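Mornley Municipal Golf Course
Progress report to the Skodley Fund, second installment
June 1, 2026

The loaner club program is alive, which is more than could be said for the bag of hickory somebody left us in October. Your first installment bought 30 junior sets and 400 range tokens. The sets are in use. The tokens are mostly in use, apart from those that went into the soda machine, which accepted them and gave nothing back.

Fitting has gone slower than planned. We promised every junior a putter of the right length, and then the juniors grew. Cutting a shaft down is easy work. Putting the two inches back on is not something our workbench can do, so we now keep the longer putters whole and hand them out as people shoot up. Regripping is finished on the irons. The wedges are waiting on grips from Todimthorpe, who shipped us the right quantity in the wrong size and have been very polite about it.

The spring clinic used up more balls than the budget allowed for. We bought 500 used ones for practice, and the pond beside the fourth green has been collecting them ever since with real dedication. A ball retriever has been added to the equipment list under "recovery."

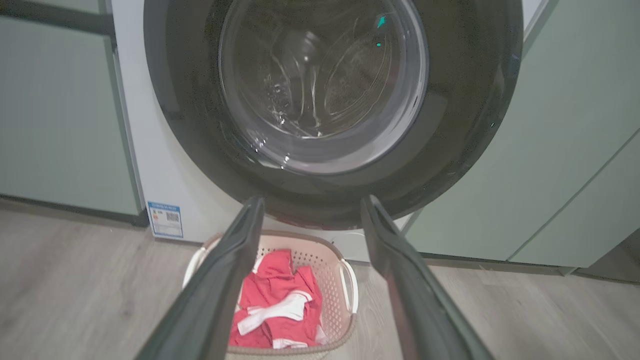 Ragnheiður Vídalín wrote back on the draft of this report that the putters were all very well, but half her group still plays left-handed with right-handed clubs, and could the Fund please hear that from someone who has watched them do it. The Fund may consider it heard. Left-handed sets are now first in line for the next purchase, ahead of the launch monitor, which Lâm continues to bring up at every meeting.

On money: $1,299 remains unspent from this installment. We would like to carry it over toward the left-handed sets instead of sending it back, and we need your approval in writing before we order. Receipts are attached, including one for the retriever.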